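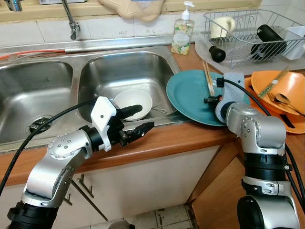

Keston double-basin sink: our review after 14 months

We put the Keston in when we redid the kitchen, and I've been meaning to write this up ever since, so here goes (grab a coffee, I have opinions about sinks).

I paid $430 for it at Stisaddale, without the faucet. My old sink was one big tub and I hated it. If there was a pan soaking, you couldn't even rinse an apple! With two basins I wash in one and keep the other clear, and I would never go back.

The stainless steel has held up well. It does show water spots, and we have hard water, so I wipe it down at night with a little vinegar. The wooden countertop needs more looking after than the sink does. I oil it every 3 months and go heavy along the front edge where we drip the most.

The right basin is where the bowls and silverware pile up at our house, and it's nice having the drying rack on that same side, with a plastic drip tray under it. Plates go straight over without dribbling across the counter. I keep the dish soap by the faucet and that's the whole setup.

Now the gripes. Neither basin is big enough for my roasting pan to lie flat, so I end up doing it one half at a time. It's also louder than I expected when you drop a fork in. I looked at the Leite, which has one wide basin and one skinny one, and if you cook for a crowd that might suit you better.

Four stars from me. The installer took 3 hours and left the old sink in the driveway, but that's a complaint for a different review.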